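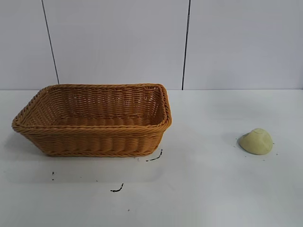

Kwabena Zakaria asked in reply whether the team had fixed the starting position of the object before each run, as the scores cannot be compared otherwise. The original post follows, with the details he requested.

Pick-and-place scoring for a student project
Posted by Tetteh Wumbei, March 2020

Our school is entering the Kumik student automation competition in October. The task requires the arm to pick up a small soft object from a white table and place it in a basket. The students have recorded 163 practice runs. Of these, 16 were marked as failed, but the two student groups did not use the same rules. One group counted a run as complete when the object was inside the basket. The other also required the fingers to be open and clear of the rim.

The start position was not fixed. It was left to the student operating the arm. We would be grateful for advice on which rule to adopt and whether the earlier runs may be kept.

Kwabena Zakaria

Thank you for the further information. I would recommend the stricter rule. A run should end only when the object rests in the basket and the gripper is open and away from it.
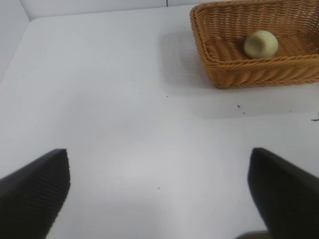 The judge should then wait 5 seconds before entering the result, so that an object that rolls or sticks to a finger is scored correctly. Please write the rule on the score sheet itself and have both groups sign it.

With regard to the earlier runs, they may be kept for training but should not be included in the reported success rate. For the new series, mark the start positions on a paper plan of the table and assign them by drawing lots. The basket should remain in the same place throughout.

Borkar3636

We had the same problem last year and just used the looser rule. Nobody complained. Check the entry rules though, ours had a time limit that we missed.

Tetteh Wumbei

Both replies are appreciated. The stricter rule will be adopted, and the students will begin a new series after the break. I will confirm the time limit with the organizers.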